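The Little Case Drawer

I have a drawer in the hall that I had been avoiding since the fall. You probably have one too. Mine holds small plastic cases, the hinged kind that snap shut, and every one of them once had a perfectly good purpose. Some came with earplugs, some came with sewing machine feet, and a few I think I bought on purpose at Kettani when they were clearing out the back shelf (five for the price of a coffee, who could resist?). Last month I promised in this newsletter that I would sort it in February, so in February I sat down on the hall floor with a mug of tea and pulled the whole thing out.

First discovery: most of them were empty! I had been storing air, very neatly, for years. Second discovery: two of them were full of beads, seed beads, the tiny ones, and one of those was not closed all the way. The box on the label said 3000 and I believe I have now met every single one of them. They went under the radiator, they went in my slipper, and I am still finding turquoise ones in the vacuum filter.

Once the beads were back in captivity I started making piles. Square cases went in one, long skinny ones in another, and then came the ones with round cups, which are my favorites and also the reason the drawer got so full in the first place. I like a cup. You can get a fingertip into it and roll a button up the side, where a square corner just eats the button and keeps it.
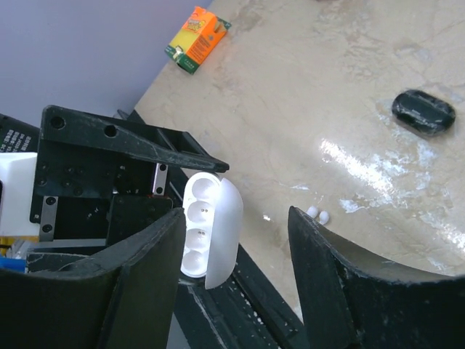 White case with four round cups and a frosted lid.

A row of four is a funny number if you sort by day of the week, but it's lovely for a short trip or for a mending kit. I'd put shirt buttons in the first, snaps in the next, then hooks and eyes, then those clear plastic buttons that come in a little bag on the inside seam of everything. A frosted lid doesn't bother me either. I can see enough color through one to know whether I'm holding navy or cream, and past that I have to open it anyway.

Naima Bensaid wrote in after the last issue to ask how I clean the cupped kind, because hers had gone a bit gray at the bottom. Warm water, a drop of dish soap, and an old soft toothbrush, going around and around. Leave it open on a towel overnight. Don't put it in the dishwasher! I lost a Bokberg one that way, the lid came out shaped like a potato chip and never met the tray again. If there's old sticker glue on the outside, a dab of cooking oil and some patience will get it off, then wash again.

And check the hinge before you decide to keep anything. I open and close each case 7 times, quickly, and if it pops open on me even once it goes. Mine lost some 6 cases this way, including the bead culprit, and I was not sad to see that one leave.

The keepers are now in a shallow Brenuneo tray, standing on their edges like records so I can flip through them. The drawer itself has batteries and tape in it. If you have a case with cups bigger than a quarter and you don't want it, write to me, I have a lot of coat buttons and nowhere to put them.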